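Two Arms, One Rail, and the Lolero Fault

Rosário Peixoto and Vasco Esteves
Final report, robotics lab project

1. What we set out to do

Our project plan had one sentence in it that we are still proud of: "The two arms will pack a takeaway order into a bag." The rest of the plan assumed that the sentence was true.

The setup is called Dornine, after nothing in particular (Vasco typed it into the repository name field and it stuck). It has two small arms on a shared aluminum rail, each with a gripper and a wrist camera, and each with its own controller board at the base. A person drives both arms by hand through a pair of leader arms, we record the motion, and a policy is trained on the recordings. The software that keeps the arms in step is ours and is called Lolero. Most of this report is about Lolero, for reasons that will become clear in section 3.

2. The task

The order is a cup, some straws and whatever cloth items are going in with them. One arm steadies, the other arm carries. We picked cups because they are cheap, light and round, and because we thought light things could not hurt anyone. We recorded 510 demonstrations over the term. Of those, 62 had to be thrown out, and we would like the reader to remember that number.

3. What went wrong

For the first weeks the discarded runs looked like ordinary operator mistakes. Rosário blamed Vasco's driving. Vasco blamed Rosário's driving. There was a sign-up sheet, so each of us had evidence.

Then, during a handover, the right arm closed on a cup, began to lift, and stopped. The left arm did not stop. It carried on across the middle of the workspace at full speed, met the right forearm, and kept pushing. Vasco had one hand inside the enclosure, straightening a cloth. We had a rule against that. We had written the rule ourselves.

He got his hand out with a red mark across two knuckles and no further damage. Rosário hit the power switch, which at the time was under the table, behind a backpack. The backpack was also Rosário's.

We shut the setup down and wrote up the incident for our supervisor that afternoon. It is an odd experience to fill in the box marked "Measures in place" and find that you have plenty of room left.

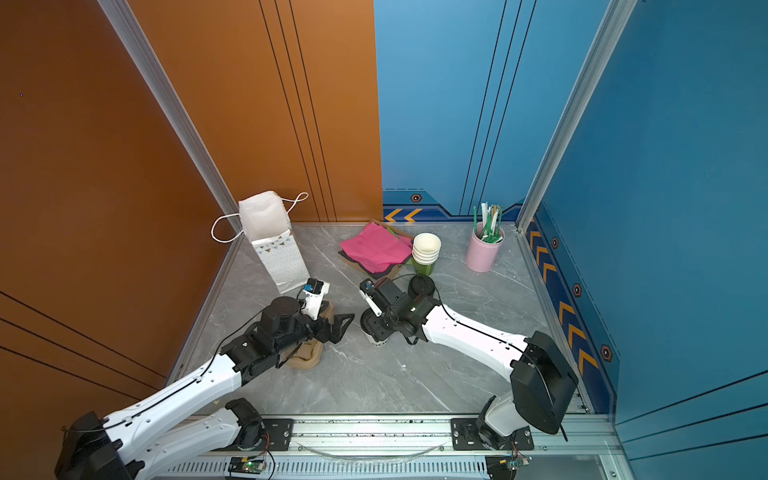
Figure 1. Both arms at work on the packing task. The right gripper has the lidded cup.

4. Finding the cause

We suspected the motors, then the power supply, then the cable on the right arm, which we swapped on the theory that cables are always guilty. The fault came back with the new cable. We apologized to the old one and put it in the spares drawer.

The real cause was in the log, where it had been all along. Each controller board sends Lolero a status message. If a joint draws too much current, the board cuts torque on its own arm and sets a fault bit. Lolero read the bit, wrote it to the log, and did nothing else with it. The other arm was never told. Over the term Lolero had logged 1,112 fault messages in this way, very neatly, with timestamps.

Squeezing a cup too hard was enough to trigger it. The gripper closes to a commanded position, so a cup slightly wider than expected means the motor strains against it until the board gives up. After that there is one limp arm, one lively arm, and an operator who believes there are two of the latter.

When we went back through the 62 discarded runs, most had a fault bit set somewhere before the part we had labeled "driver error." Both authors have withdrawn their earlier remarks.

5. What we changed

Fault handling. A fault on either board now freezes both arms in place. They hold position instead of going limp, so that a raised arm does not drop on whatever is underneath. Lolero will not resume until someone types a confirmation, and the confirmation is a whole word, after Vasco was found resting his elbow on the Enter key.

Grip force. The grippers now have a current limit well below the one that trips the board. Cups come out rounder than they used to.

Stop button. There is a proper red one on the table, within reach of both seats. It cuts motor power directly and does not ask Lolero for its opinion. Cutting power does let the arms drop, and we keep it for cases where that is the smaller problem.

Hands. Objects are rearranged only with the motors off. This is the old rule with a checklist attached, and the person not driving reads it out loud.

6. Testing the fix

We forced faults on purpose, first with no objects out and then with a full layout. In each test we tripped one board during a two-arm motion and watched the other arm. The first version passed with the left board and failed with the right, which was a typo. The corrected version froze both arms in all 10 of the trials we then ran, five per side. That is a small number, and we would not use it to argue that the system is safe, only that this one fault now does what we say it does.

We have not tested what happens when a board loses its connection completely and sends no message at all. Lolero has a timeout for that. We wrote the timeout in the same week as the original fault handling, so it is first on the list for whoever takes over.

7. Packing results

The trained policy can pick up a cup and get it to the bag more often than not. It is poor with straws and treats folded cloth as a personal enemy. Retraining without the faulty runs helped with the cups and made no difference we could see to the cloth.

8. Handover notes

The code is in the Dornine repository, on the branch called after-the-hand. Spare lids are in the drawer under the cables. The cable marked OLD works fine.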